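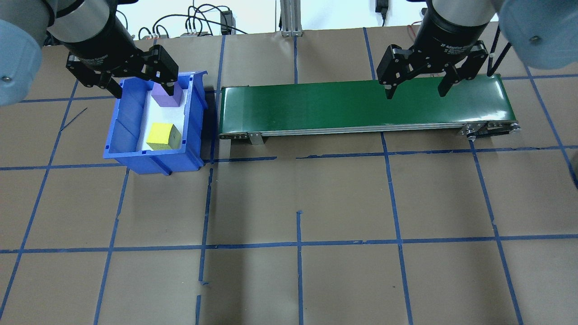
Wann ist der zweite Bauabschnitt auf dem Rizzi-Areal bezugsfertig?
Nach jetzigem Stand im März, mit Ausnahme der Ladenflächen im Erdgeschoss.

Von den 40 Wohnungen sind 18 verputzt. Der Estrich im Nordflügel liegt, die Fenster liefert Bivitz in zwei Teilen - der erste ist eingebaut. Für die Gewerbefläche (300 m²) fehlt noch die Brandschutzabnahme.

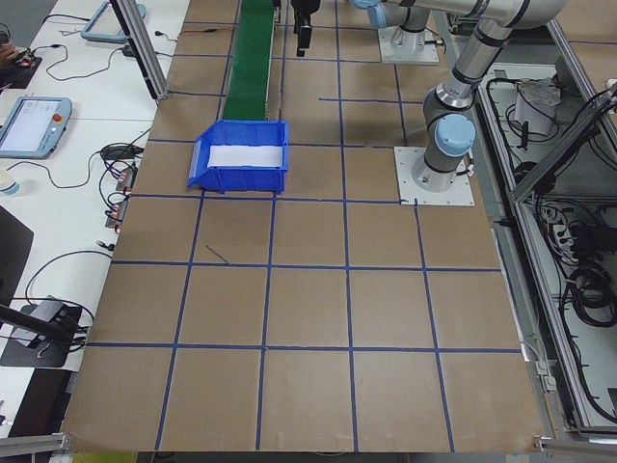

Arbeitsfläche mit blauem Behälter

Mittelabruf wie vereinbart, Rückfragen an Oana Cozma.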